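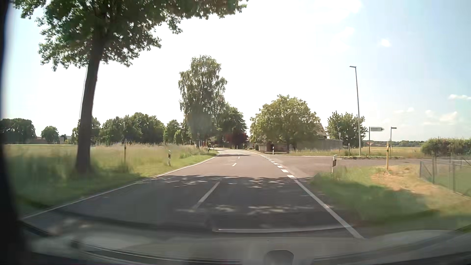 Main road with side road opening to the right, seen from the trial vehicle.

MINUTES OF THE MEETING OF THE RURAL TRANSPORT WORKING GROUP
Held at the District Offices, Sostska, on 20 September 2023

Present: Waltraud Voß (Chair), Benedek Szabó (Highways), Lucía Salcedo (Passenger Services), Kinga Tóth (Procurement), Bence Dudás (Ravgate, for items 3 to 5 only)

1. Apologies and minutes of the previous meeting
No apologies had been received. The minutes of the previous meeting were agreed, subject to the spelling of Orbán in item 6 being corrected.

2. Matters arising
Mr Szabó reported that the list of bus stops requested by the Group had been sent to all members. Two stops appeared under their former names and would be amended. The question of winter timetables was deferred.

3. Ravgate driver assistance and automated shuttle package
3.1 The Chair welcomed Mr Dudás and reminded members that the Group was asked to consider whether the Ravgate package should go forward to a paid trial. No decision on purchase was before the meeting.
3.2 Mr Dudás outlined the package, which consists of a windscreen sensor kit, a route-mapping service and a yearly support contract. The kit may be used at first in an ordinary vehicle with a driver at the wheel. Automated running would be introduced later, on approved sections only, and with a trained operator on board.
3.3 Members had received the survey report on the Ralby route before the meeting. Mr Dudás confirmed that all survey driving had been carried out by a human driver and that the software had recorded the road without steering or braking.
3.4 Mr Szabó asked how the system dealt with minor junctions. On much of the route these are narrow tracks between trees and fields, and the main mark on the carriageway is a broken edge line across the opening. He was concerned that farm traffic might come out at short notice during harvest.

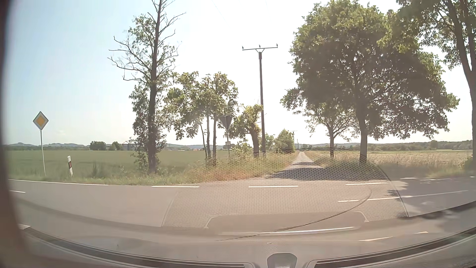
3.5 Mr Dudás replied that each opening of this kind is entered on the route map by hand and given a lower approach speed. Tracks not on the map are treated as verge until a vehicle is detected. Mr Szabó did not consider this satisfactory and asked that it be minuted. Mr Dudás undertook to provide a written answer on unmapped entrances.
3.6 Ms Tóth asked about heavy shade from roadside trees and reflections in the windscreen. Mr Dudás said that both were known to reduce the quality of detection. Ravgate offers a matt cover for the dashboard, which is not included in the basic price. Ms Tóth asked that it be included in any revised offer.
3.7 Ms Salcedo raised the matter of bus stops. Passengers in the villages often stand back under the shelter until the bus is close, and drivers who know the route look out for them. She asked whether an automated shuttle would call at every stop or only on request. Mr Dudás said that either could be set, and recommended calling at every stop for the length of a trial. Ms Salcedo noted that this would add to the journey time and that the timetable would have to allow for it.

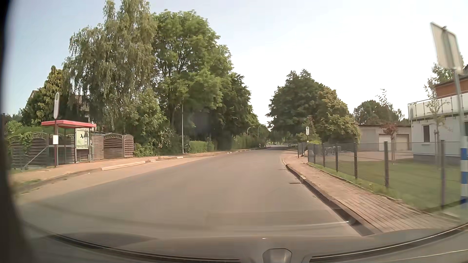 Bus shelter and stop on the left, with a second stop sign further along on the right.

3.8 In reply to the Chair, Mr Dudás confirmed that streets without a painted centre line could be mapped, but that Ravgate would wish to drive them again before giving a firm price.

4. Terms of the offer
4.1 Ms Tóth summarised the revised terms. The trial would cover two vehicles for three months, with five days of training for operators. Faults reported before noon would be dealt with the same day – the offer was silent on those reported later.
4.2 Members discussed the ownership of the recorded material. It was agreed that recordings made on public roads in the district should be held by the district and deleted by Ravgate at the end of the contract.

5. Decisions
5.1 The Group agreed not to recommend a trial at this stage and to invite a revised offer.
5.2 Mr Dudás to supply the written answer under 3.5 within seven days. Ms Tóth to send Ravgate the Group's comments on terms. Mr Szabó to check the list of field entrances against the highways record.
Mr Dudás left the meeting.

6. Any other business
Ms Salcedo reported a complaint about the Orbán connection, which had left early on several mornings in September. The operator had been written to.

The Chair closed the meeting.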